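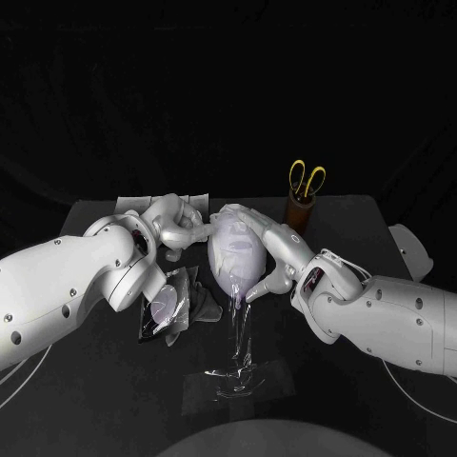
Ilska Care Kit for two-armed bench robots: reviewed after a summer of bags
By Radoslava Říha
Filed under: Tools, Maintenance
Rating: 4 out of 5

The Ilska Care Kit costs 315 euros and arrives in a gray case with a handle that suggests you will be carrying it into battle. Inside are a torque driver, a set of hex bits, a tub of finger grease, a wipe-down solution with no smell at all, spare fingertip skins, a wrist alignment jig, and a laminated card. The card is the best thing in the box. I'll come back to the card.

Our cell is a Nevham upper body with two arms and two five-fingered hands, parked at a dark table with a dark cloth behind it, and its job is handling plastic bags. If you have never tried to get a robot to handle plastic bags, picture teaching a very expensive toddler to fold a ghost. Film shines, slides, clings to everything and changes shape when you breathe near it. Most of what goes wrong in our cell goes wrong in the fingers, and most of the rest goes wrong in the wrists, so a kit aimed squarely at fingers and wrists had my attention.

Setup

The quick start guide says to allow 20 minutes for the first alignment. Ľubomír and I took most of an afternoon. Part of that was our fault, as we began with the right arm and the guide begins with the left, and the jig is handed. It will go on backward if you lean on it. It will not come off backward nearly as willingly.

Once it's on the correct way around, the jig is lovely. It clamps over the forearm just short of the wrist, you jog the wrist to its zero pose, and a pin either drops into its hole or doesn't. Before this we were doing it by eye with a steel ruler, and our left wrist had been off by 2 degrees since spring. I had been blaming the bags.

The torque driver clicks where it should. There are a great many screws in a Nevham forearm, and the temptation with any new driver is to go round and snug up every one of them. The laminated card tells you not to, in bold, and lists the ones that matter. Somebody at Ilska has met people like me.

Fingers

The fingertip skins are the part you'll be buying again. The Ilska ones are a little tackier than the originals, and for gathering up the neck of a bag that's a clear improvement. The old skins used to let the plastic creep out sideways while the hand sat there closed and looking pleased with itself. The drawback is that the new skins don't always want to let go. For the first week we had bags following the hand home after release. A wipe with the solution fixes it, and then you get a good long run before it needs doing again.

Changing a skin means rolling the old one off like a wet sock and rolling the new one on like a smaller wet sock. Thumbs are the worst. The kit includes a plastic spreader for this, which I lost on day one and replaced with a teaspoon handle.

The grease is fine. It's grease. Use less than you think, keep it off the skins, and keep it well away from the wrist opening, where you can see straight in to the connectors and will feel a strong urge to help. Ctibor helped. We then had fault 1212, which the Nevham manual translates as "wrist communication degraded" and which in our case meant "Ctibor has greased a plug." Out with the cotton swabs.

The cable check

The card has a morning routine and a monthly one. Morning is: look at both wrist cables through their full swing, wipe the palms, open and close each hand, check the tape. The tape line is my favorite. Whoever wrote this card understands that every robot cell ever built, whatever it says in the proposal, is held together by tape. We use dark tape to hold down loose film so it stays where the arms expect it, and a lifted corner will ruin a whole morning's work before you've worked out why. Replace it before it looks tired. The kit doesn't include tape, for which I've docked nothing, but I did sigh.

Monthly adds the jig, the driver, and a slow pass of each arm with one hand on the housing to feel for grumbling. Our right elbow grumbles. It has always grumbled. I wrote to Ilska and got a reply from a Wolfram Schmieder, who asked for a sound recording and then told me, very politely, that the elbow was normal and the table wasn't level. He was right about the table. The elbow still grumbles, but on the level.

How it compares

We'd used the Pulow starter set before this. It's cheaper, and the driver is decent, but it has no jig and the skins go shiny quickly. If your robot picks up boxes, get the Pulow and spend the difference on lunch. Boxes forgive you. If you're working with film, pouches, cloth or anything else that moves on its own, the jig alone settles it.

Complaints

The case foam sheds. Little black crumbs get everywhere, and a black crumb on a dark table is invisible until it turns up under a fingertip skin.

The hex bits aren't marked. I put a dab of nail polish on the one I use most.

Refills come only as a full set, so to get thumbs you must also buy pinkies, and we barely wear out pinkies. I now have a drawer of them. It isn't a drawer I open in front of visitors.

The wipe solution bottle has a flip cap that opens in the case. Stand it upright, or tape it. See above regarding tape.

Would I buy it again

Yes. The left wrist has held its zero since we set it, dropped bags are down to a level where we talk about them individually, and the card is now pinned at eye height beside the cell with Ctibor's name written next to the line on grease. A second card comes in the case for when the first one gets sticky, and ours went up in September.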